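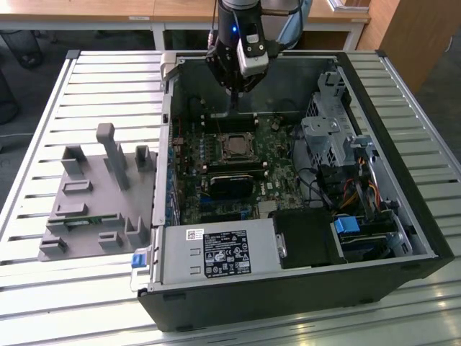 Hefin Price

Zikcombe Teardown Bench – slatted aluminium work surface for desktop and tower servicing

The Zikcombe is a fixed-height bench top for electronics repair, parts recovery and assembly. The surface is made from parallel aluminium slats on a welded subframe. It is supplied as a top only, or with the Watkins leg set. Part number 403 covers the standard light grey finish.

Surface

The slats run the full length of the bench and are finished light grey. Small screws show up well against the colour, though the slats do reflect some light from an overhead lamp. The gaps between slats take clamps, cable ties and the Rosance edge stops. Swarf and dust fall through to the catch tray (sold separately).

A full tower can be laid on its side with the panel off and worked on from above. In that position the motherboard is flat and faces up, so the CPU socket, memory slots and expansion cards are all reached from the same direction. The retention lever on an empty socket can be lifted and closed without anyone having to steady the case. Where a machine comes in with its graphics card still fitted, support the outer edge of the card while releasing the slot catch.

Load rating is 80 kg evenly distributed. Do not stand on the surface or use it as a press bed.

Working order for towers

The following applies to older steel cases with a drive cage at one side and the power supply at the end of the case. It assumes the machine has been disconnected from mains power and the power button held in to discharge it.

Lay the case down with the open side up. Fit one edge stop against the lower shell and one against the side nearest you.

Photograph the wiring before disconnecting anything. The coloured supply leads that run beside a drive cage are often bundled tightly, and black SATA cables tend to cross the board above other connectors. Label both ends if the machine is going back together.

Release the drive brackets and latches by hand. Latches on cases of this type are commonly moulded in a bright colour, blue being the usual one, and should not need a tool. If a latch won't move, check for a screw on the far side of the cage.

Remove expansion cards, then memory. Leave the chipset heatsink in place unless the board is being scrapped. Cover an empty CPU socket with a cap as soon as the processor is out – bent contacts are the most common fault we see on recovered boards.

Take the power supply out last and record the details from its specification label. Never open the power supply casing. The capacitors inside can hold a charge after the unit has been unplugged.

Earthing

The subframe has 2 earth studs, one at each end. Connect one to a tested earth point and use the other for a wrist strap through a standard resistor lead. The grey finish is not dissipative. Boards removed from a case should go onto a mat, never directly onto the slats. The Gila mat is cut to fit between edge stops and has a press stud at one corner.

Mounting

The subframe is drilled for uprights at the rear and both ends. Lamps, shelves and overhead fixtures should be fixed to the subframe only. Fixing to the slats will distort them and is not covered by warranty. Keep cables from overhead equipment clear of the work by tying them back to the upright.

Supplied with the top

Slatted surface on welded subframe
Edge stops, 2 off
Earth lead
Fixings and hex key

Cleaning

Brush down, then wipe with isopropyl alcohol on a lint-free cloth. Avoid chlorinated cleaners, which mark the finish. Thermal paste should be lifted with a plastic scraper before wiping. Check the slat screws every August, or at whatever point in the year the rest of the workshop gear is inspected.

Ordering

Non-standard lengths are cut to order and can't be returned. Send a sketch showing the position of any uprights to Llinos Kneath in sales. Technical questions, including earthing and load queries, go to Dilwyn Ellis. Replacement slats are sold singly under the same part number with the suffix S.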